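Brillden Opens Club Fitting and Repair Shop at Sidbridge Golf Course

SIDBRIDGE, Apr 11, 2018 – Golfers at Sidbridge have been asking for a proper place to get their clubs looked after, and now they have one! Brillden, the family-run club repair and fitting business, has opened its second shop in the old cart barn beside the practice green, with two hitting bays, a putting strip and a full repair bench.

The new shop is run by Thérèse Doucette, who has spent most of her working life regripping, reshafting and bending irons for players of every level. She moved over from the original Brillden shop in Uddin this spring and brought her loft and lie machine with her.

"I have wanted to work next to a range for years," said Doucette. "Somebody can hit a few balls, come in and tell me the 7-iron feels off, and we can check the lie angle and have them back out on the grass before their coffee gets cold. I'm thrilled, I really am."

Fittings cover drivers, fairway woods, irons, wedges and putters, and players are welcome to bring the clubs they already own. Many people who come in thinking they need a new set leave with new grips, or with half an inch taken off the driver (it makes more difference than you would think). Left-handed golfers will find a full rack of test clubs, something the Uddin shop has been building up for a long time.

The shop also takes in older clubs. Persimmon woods can be refinished and rewhipped, and Doucette keeps a drawer of old ferrules and sole screws for anyone trying to bring a grandparent's set back to life. Loose heads, rattles and worn grooves are all fair game, so please ask! 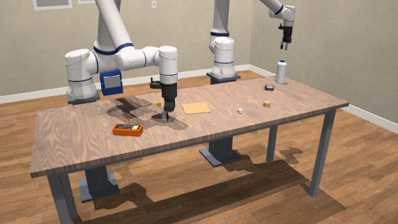 Regripping is done while you wait if there are 3 clubs or fewer. Full sets should be left overnight. Reshafting takes longer, mostly because the epoxy needs time to cure, and customers will get a call when their clubs are ready.

To mark the opening, Brillden will host the Cureo Junior Day in August, with 40 places for players under 16. Each junior gets a short fitting, a lesson on the practice green and a set of clubs cut to length to borrow for the rest of the season. Brillden has put aside 200 used clubs for the loan program, and donations of lighter shafts and short putters are still very welcome.

"Kids grow so fast that buying them a set can be hard on a family," said Mélanie Marchand, head of junior golf at Sidbridge. "Being able to swap clubs as they get taller is a wonderful thing, and our juniors are already asking when they can sign up."

Sign-up sheets for Junior Day are at the pro shop counter. Fittings can be booked in person at either Brillden shop, and Sidbridge members and visitors pay the same price.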